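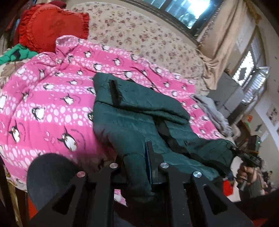
A pink penguin-print comforter and a red heart-shaped pillow on a bed.

Dostside announces Fekel: The Lamplighter's Road, coming in October

Dostside is delighted to announce Fekel: The Lamplighter's Road, the second game in its Fekel series of story-driven role-playing games. It arrives in October for PC and consoles, and it takes players back to the river country of Zestel, five years after the flood that closed the first game.

Players step into the boots of Oda, a lamplighter's apprentice who is sent upriver when the lights along the old trade road start going out. She travels with a small party of friends, including Brannick, the ferryman many fans will remember from the first game (and yes, he still has the goat!). New players don't need to know any of that history. Oda has never left home before, so she learns about Zestel at the same pace they do.

Combat is still turn-based, but the team has rebuilt it from the ground up. Each lamp Oda relights along the road gives the party a new color of flame, and any two flames can be mixed in the middle of a fight. A blue flame slows enemies down, a green one heals, and the two together put up a mist that hides the whole party for a turn. There are 29 mixes to find, and a few of them do very strange things.

"We kept finding mixes that broke the game in ways that made us laugh, and we left a lot of them in," said Mylene Catacutan, director of The Lamplighter's Road. "There's one that turns a boss fight into a fishing trip. I fought hard for that one."

Between fights, players can stop in the towns along the road, take on odd jobs, trade lamp oil and cook meals at camp. Towns change as their lights come back on. Shops stay open later, people walk home after dark again, and characters who would barely speak to Oda at first may ask her in for supper. Two of the towns can be skipped completely, and the story takes notice if they are.

The music is by Murdo Shearer, who also wrote the score for the first game. This time he worked with a small string group and a very old pump organ, and each stretch of the road has its own tune that fills out as the lamps are lit.

"When you start out, you may only hear one fiddle," Shearer said. "By the time you get to the top of the river, everyone's playing. I can't wait for people to walk that road with headphones on."

The Lamplighter's Road is published by Meireles, which will also release a boxed edition with a cloth map of Zestel and a printed book of sketches. Save files from the first game can be brought over, and doing so unlocks a few extra camp scenes with Brannick.

A free demo covering the opening chapter will be out ahead of launch, and progress from it carries over to the full game.

Recent news
Fekel soundtrack now available to stream
Brannick's goat: a short history
Patch notes: controller fixes and larger text
Meet the artists behind Zestel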